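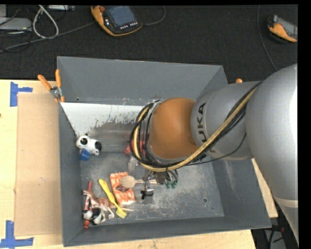
Page last changed: July, by G. Henao (clamp check added, step 7 reworded)

Section 4. Bin picking cell: set-up and safe working

Applies to the Brollen bench cell and the Navley one. Not the Moon cell, that has its own sheet. Read the whole section before you power anything.

4.1 Before you start

You need: bin, two spring clamps, mixed item set, pendant, blue tape if the old marks have lifted, key to the control cabinet. Hair tied, lanyards off, sleeves up. One person on the pendant, same person till the run is done. If you swap, stop the arm first and say so out loud.

CAUTION: Arm can move with no warning once drives are on. Hands out of the bin. Doesn't matter how slow the speed is set.

4.2 Bin and table

1. Drives OFF. Check the pendant screen, don't go by sound.

2. Cardboard down flat at the left of the bin. It must not ride up under the bin wall or the bin rocks.

3. Line up with the blue tape. If a mark is torn or has shifted, re-tape and redo the corner check (4.5). Don't eyeball it.

4. Clamp the rim, both sides. Jaws right down over the rim, handles up and out of the arm's path. Tug each one. Bin moves = not clamped.

5. Look at the bin floor. Scuffs are fine. Cracks, sharp edges, or a hole big enough to snag a fingertip, swap the bin and tag the old one.

6. Items in. Tip them, don't place them. Mix soft, hard, shiny and clear. Toy animals, brushes, packets, a bottle. Nothing with liquid in it, nothing glass, nothing above the rim.

NOTE: Clear items on a grey floor are hard for the vision to pick up, and glare on the floor makes it worse. Leave them in, they're part of the set. Log the misses under code 229.

4.3 Cables and hose

7. Trace the hose and the cable bundle by eye, from the upper arm to the wrist. Loops need enough slack for a full wrist turn but must not hang low enough to catch an item or the rim.

8. Check ties at the gripper end. Loose tail, trim it. Missing tie, replace before running. Tape is not a tie.

9. Jog the wrist both ways at lowest speed, watching the loops. Anything goes tight, stop and re-route. Drives off to do that.

CAUTION: Thin wires at the gripper break first and you won't always see it. If the grip signal drops out twice in a run, end the run. Do not keep resetting.

4.4 Pendants

10. Pendants lie on the black surface behind the table, screen up, stop button clear. Nothing on top of them, no cups, no paper.

11. Know which pendant runs which controller before you touch either. Check teh label on the cable, then the name on the screen. Both have to match.

12. Test the stop button at the start of every shift and after any cable is unplugged. Press, confirm drives drop, release, reset. Sign the sheet.

NOTE: Spare cables coiled and off the table. Power bricks and boxes stay at the back. Controller fault 842 at this point is normally a pendant plug not seated.

4.5 Corner check

13. Lowest speed. Drive the gripper to each inside corner of the bin and stop well above the floor.

14. Compare with the saved points. Out by more than 2 mm on any corner, re-seat the bin and start again from step 3.

15. Still out after that, stop and call Giuliana Henao. Don't edit the saved points yourself, the Tramach software doesnt keep the old ones.

4.6 During the run

Stay outside the floor line. Dropped item outside the bin: leave it till the run is stopped. Jammed item: stop, drives off, then reach in. Never nudge things along with a stick or a ruler while the arm is live.

If a clamp shifts, stop and go back to step 4.

Finished: arm to park, drives off, key out. Items stay in the bin unless you're the last run on Wednesday, then they go out for washing. Sheet goes in the folder, see Section 11 for filling it out.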